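Matte white worktop, gray panel walls - sealing the seams

Workshop & Small Rooms > Surfaces and Finishes

varncombe_fitout
Posted in August
I have a white table pushed up to the back wall of a small room lined with light gray flat panels. The panels butt together with thin vertical seams. Two questions. First, should the seams be filled or left open? Second, the gap between the table and the wall collects dust and I want it closed without fixing the table permanently. The top is matte, with rounded corners, 600 deep.

Maltel
Leave the seams. Panels move with the seasons, and a rigid filler will crack by the first winter. If dust is coming through from behind, use a flexible sealant and tool it flush.

poon574
Disagree. An open seam behind a work surface holds whatever gets wiped into it. Fill from table height up to 100 mm above and leave the rest. I did mine with Drastico gray, 2 mm bead, and it has not cracked.

Maltel
A partial fill shows. On a wall that plain you will see where the bead stops from the doorway.

varncombe_fitout
Lighting is soft and even, so I am less worried about a change in sheen than I would be under a spotlight. The seams run right down to the back edge of the table, and the inside corner does the same. 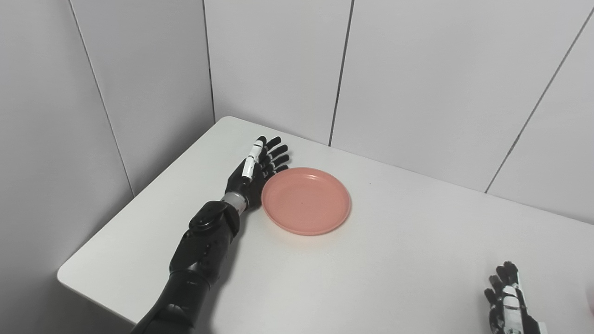 Moving the table forward for cleaning is possible but tedious, and it has to go back square to the corner each time. A compressible strip on the back edge would suit me better than sealant. Has anyone used foam on a matte top?

edgeband_only
Closed-cell foam, self-adhesive, stuck to the table and never to the wall. Degrease the edge first. Open-cell holds dirt and turns yellow.

poon574
Foam is fine for the table. It does nothing for the seams.

Maltel
Agreed on the foam. On the seams, test one before doing the whole wall. Pick the one nearest the corner - the shading there hides a poor match.

varncombe_fitout
Ordered closed-cell strip and one tube of the Drastico. I will do the full height of a single seam and leave it until the heating has been on for a few weeks.

edgeband_only
Mask both sides and pull the tape while the bead is wet.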